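Chapter 6
Two Arms, One Table

By the time you reach this chapter you have a single arm that homes itself, moves where you tell it, and stops when you hit the red button. That is a real machine, and you should be proud of it! Now we are going to give it a partner.

Adding a second arm sounds like doing the same job twice. You bolt down another base, run another power cable, copy the settings file and change the address. Most builders at the Plotwood shared workshop get that far in an evening. Then both arms reach for the middle of the table at the same moment, and the fun begins. Where one arm ends up depends on its own joints. Where two arms may safely go depends on each other, and on a tabletop that they both have to agree about down to a few millimeters.

So this chapter is about sharing. You will learn how to give both arms one common origin, how to divide the table into zones, and how to let an arm ask for the middle zone and wait its turn. By the end you will have the pair handling an ordinary paper cup with a lid, which is a wonderful practice object. It is light, it costs next to nothing, and it tells you right away when you squeeze too hard.

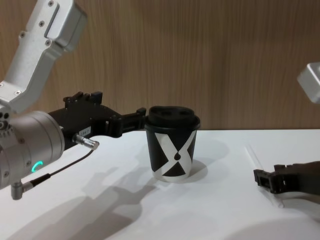
Cups also bring up a question we could ignore in Chapter 5, where everything we picked up was a solid block. Where should the fingers close? Near the lid, the wall of a typical cup is stiffened by the rim, but a small error in height can pop the lid loose. Near the base the cup is narrower and the grip is steadier against tipping, but the fingers run close to the table and there is little room for a sloppy approach. With one arm you pick a height and live with it. With two you can use both, one arm steadying low while the other works high, and that opens up jobs a lone gripper does badly.

What you will need

The two arms from the Pearce build, or any matched pair with open and close commands
A flat, rigid table with a plain matte top (shiny surfaces cause trouble in Section 6.4)
A steel rule and a fine marker
A stack of empty paper cups with lids
An emergency stop wired to cut both arms together

Please do not skip the last item. A stop button that halts only one arm leaves the other free to keep pushing into it.

A word about spacing

The base plates in our drawings sit 400 mm from the center line of the table. When the Florport group built their version, one plate went down at 401 mm, and they spent a long afternoon hunting for a software bug before anyone picked up a ruler. One millimeter is easy to correct once you know it is there, so measure after you tighten the bolts, write the true number on a piece of tape, stick it to the base, and enter that number in the settings file. The round number in the drawing is only where you start.

6.1 Finding a common origin

Each arm believes that the center of its own base is the center of the world. Our first task is to pick a single point on the tabletop and teach both arms to call it zero. Mark a small cross near the middle of the table, clear everything else away, and set both arms to their slowest speed.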